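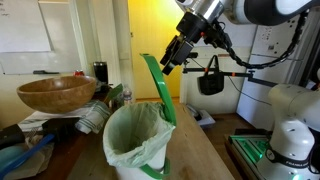

El contenedor adecuado no corrige una tarifa mal diseñada

La discusión municipal sobre residuos domésticos suele centrarse en el equipamiento: número de contenedores, color de las tapas, capacidad de los camiones. Es la parte más visible del sistema y la más fácil de licitar. La tarifa, en cambio, se aprueba cada año con ajustes menores y rara vez se revisa su estructura. Sostengo que el orden debería invertirse.

El caso de Tukville es instructivo. El municipio cobra una cuota fija por vivienda, con independencia del volumen entregado. Un hogar que separa correctamente y otro que deposita todo en la fracción resto pagan lo mismo. En esas condiciones, la separación en origen depende por completo de la disposición de cada vecino, y esa disposición tiene un límite conocido por cualquier técnico que haya trabajado con caracterizaciones de bolsa.

Fukurden optó en julio por un modelo mixto: una parte fija, destinada a cubrir los costes estructurales, y una parte variable ligada a las entregas de fracción resto. El piloto abarcó 885 viviendas, de las cuales 566 registraron al menos una entrega identificada durante el primer mes. La diferencia entre ambas cifras merece más atención de la que recibió. Incluye viviendas vacías, altas pendientes en el padrón y, previsiblemente, hogares que desviaron sus bolsas a papeleras o a barrios sin control de acceso. Sin separar esos tres grupos, cualquier porcentaje de participación carece de valor técnico.
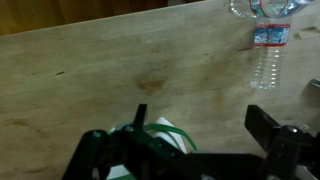
El desvío es la objeción habitual contra el pago por generación, y es una objeción seria. Sin embargo, se trata de un problema de calibración. Si la parte variable es demasiado alta, el incentivo para eludir el registro crece con rapidez; si es demasiado baja, la factura apenas cambia y el usuario la ignora. El intervalo útil existe, pero hay que buscarlo con datos locales y durante un periodo suficiente. Un ensayo de 90 días mide sobre todo el efecto de la novedad y de la campaña informativa.

Torirton ofrece el contraejemplo. Allí se sustituyó todo el parque de contenedores sin modificar la ordenanza fiscal. La fracción orgánica mejoró al principio y después volvió a los valores anteriores, con un contenido de impropios que obligó a desclasificar varias cargas en planta. El consistorio respondió con más cartelería. El informe encargado a la consultora Pramanik recomendaba revisar la tarifa, aunque relegaba esa recomendación a un anexo.

Hay además una cuestión de equidad que los defensores de la tarifa plana invocan con frecuencia y desarrollan poco. Es cierto que una familia numerosa genera más residuos que una persona sola. También consume más agua, y el recibo del agua lleva décadas resolviendo el asunto mediante tramos por ocupante y bonificaciones por renta. No veo ningún impedimento técnico para trasladar ese esquema a los residuos. El dato de empadronamiento ya está en manos del ayuntamiento.

Propongo, por tanto, 2 condiciones previas a cualquier nueva inversión en contenedores. La primera es publicar el coste real del servicio desglosado por fracción, incluido el tratamiento en planta. La segunda es aprobar una tarifa con componente variable y someterla a seguimiento durante un ejercicio fiscal completo, con caracterizaciones trimestrales y control de los puntos de desvío. Los pliegos de suministro pueden redactarse después, con el dimensionamiento ajustado a los volúmenes medidos en ese ejercicio.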